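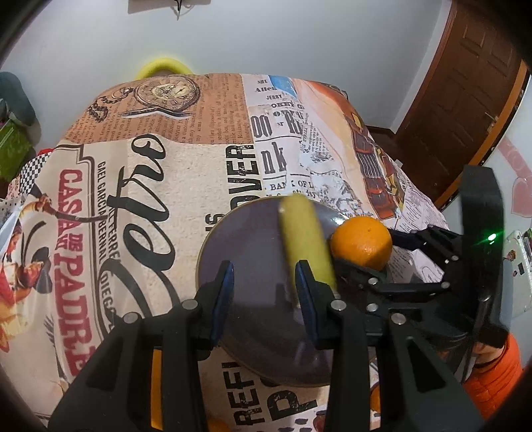
February
By the Kalbridge Household Food Group
40 shares | 6 comments

4. Does fruit in plain sight get eaten?

The idea that people eat more fruit when they can see it is repeated so often that it has nearly stopped being treated as a claim. It shows up in school newsletters and on supermarket posters, and in the introductions of papers that then go on to study something else. We repeated it ourselves in our funding request. Having now gone through what the claim rests on, we are less comfortable with it than we were.

Most of the support is of one kind. Someone visits a home, or asks by mail, whether fruit is kept on the table or counter, and then asks how much fruit the household eats. The two answers go together. That is a long way from showing that the plate on the table did anything. A family that likes fruit buys it, and a family that buys it has to put it somewhere. Bananas in particular are left out of the refrigerator by habit in many homes, so a banana buyer will count as a "visible fruit" household whether or not anyone meant to encourage snacking.

The Onbridge mail survey is the largest set of answers we had to work with, at 2,530 returned forms. It asked a single question about storage: "Is fresh fruit usually kept where you can see it?" We can't tell from a yes whether the respondent meant a full bowl by the door or one lemon behind the kettle. The question about eating came straight after it on the same page, and we suspect the order matters. A person who has just said that yes, the fruit is out, may not like to admit on the next line that it mostly goes soft.

The diary study avoids some of this and brings its own trouble. Households logged food in the Taso app for up to 40 days, and those who were asked to move their fruit onto the table logged more of it in the first week. After that the two groups drift together. The usual reading is that the effect is real but fades. We think a duller reading fits just as well – people who have been told to move their fruit know what the study is about, and for a week they remember to write it down. Purchase records from Dal Bello, which cover 500 of the same households, show no matching rise in fruit bought. Either the extra fruit was already in the house and would otherwise have been thrown away, or it was never eaten.

There is also the matter of what counts as a serving display. The study instructions say only "whole fruit, on a plate or in a bowl." A mixed plate of the kind in Figure 2 meets that wording, and so would a pile of apples with a newspaper on top. No one checked.

Figure 2. Whole fruit set out on a plate: a banana and an orange.

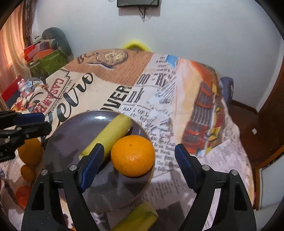

One reader of an earlier draft objected that all this sets the bar too high, and that advice which costs nothing doesn't need the kind of proof we would ask of a drug. Moving the fruit takes a minute, the objection ran, and if it helps even a few homes then the weak evidence is beside the point. We have some sympathy with this. Our trouble is with the word "nothing." Bananas left out beside other fruit can ripen faster than they get eaten, and waste was never recorded in the diaries. Advice of this sort also tends to stand in for other kinds – when the Kalbridge school program cut its fruit subsidy, the leaflet on table placement was what parents received in its place.

We would want a trial in which households don't know which habit is being watched, with peels and cores weighed along with the receipts. Section 5 sets out what that would cost and why the Taso diaries can't simply be run again with a longer log.

This site uses cookies to remember your reading settings. Accept | Manage
Get new sections by email: sign up for our newsletter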